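Progress report to the Laxdal fund, second period
Prepared by Birthe Stougaard, November 3, 2025

You asked for a plain account of where the Kemumow table-setting and toy-sorting work stands, so I'll start with the part I like least. The task list has grown to 30 items since May, and I doubt that more than half of them tell us anything. Mercedes Ñahui disagrees and has written her own note, attached.

The plates are fine. They are round, they are flat, and a plate is either on its spot or it isn't. Scoring them takes almost no time. Of the 242 attempts logged this period, the arguments were nearly all over soft toys. A plush animal can lie on its side, on its back or folded over its own ears, and Skarphéðinn Dalsgaard and I still score those differently. I would not put much weight on the plush totals until that is settled.
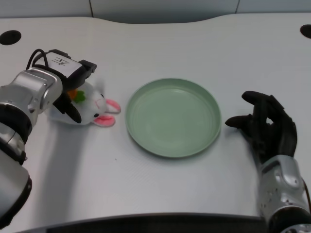

Plush bunny with its carrot, beside the mint-green plate.

The bunny item was meant to be the easy one. I am not convinced. The instruction says "put the bunny on the plate," and it does not say whether an ear may hang over the rim. Ditte Bergmann has drafted new wording, which is better, though it now runs to seven lines — too long for anyone to keep in their head.

Spending: 800 remains in the materials line. The Grultberg proposal would use all of it on more toys. I recommend against that for now. We have toys. What we lack is a scoring sheet two people can fill in the same way, and I would hold the money until Ditte's wording has been tried by someone outside the group.

Next report to follow once the plush items have been rescored.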